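Search posts Search

Khadija Hamdy
Gray bins, a thread on wear and when to pull them. 1/
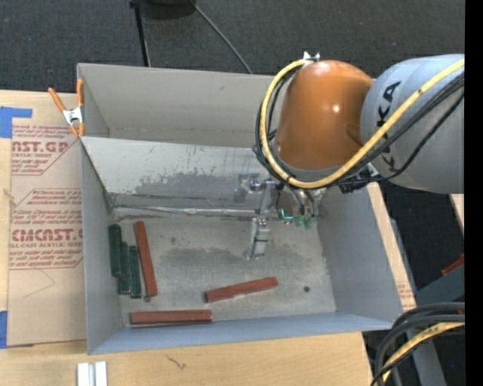 2/
Start with the inside faces. The panel in this one has a broad darker patch with an irregular outline, plus small scratches and specks. I log those as surface marks. Surface marks alone don't retire a bin.

3/
The lower edge of the panel matters more. There's a shiny, wrinkled strip along it here. Anything raised at floor level can catch the corner of a flat pouch, so that line gets a fingertip check every time.

4/
Our pull rule at Boltoveo: any lip you can catch with a fingernail, any crack that reaches a wall, any wall bowed more than 6 mm. Measure bow with a straightedge across the top, bin empty.

5/
Cleaning. Water at 40 °C, neutral detergent, soft brush, 30 minutes upside down on the rack. No scouring pads — they leave a haze that holds dust.

6/
Shewit Yilma asked whether dark patches come out. Some do. Try isopropyl on a cloth, one corner first. If the cloth stays clean after two passes, stop. It's in the material and you're just polishing.

7/
Table under the bin: wipe it before the bin goes back. Grit under a base scores a wooden top quickly, and the scores then collect more grit.

8/
We went through 67 bins in March with these rules. Most went back into use. Annapurna Pisharody keeps the sheet, ask her for the blank version.

9/
Next thread is on labels and the residue they leave.

Last updated: October 2022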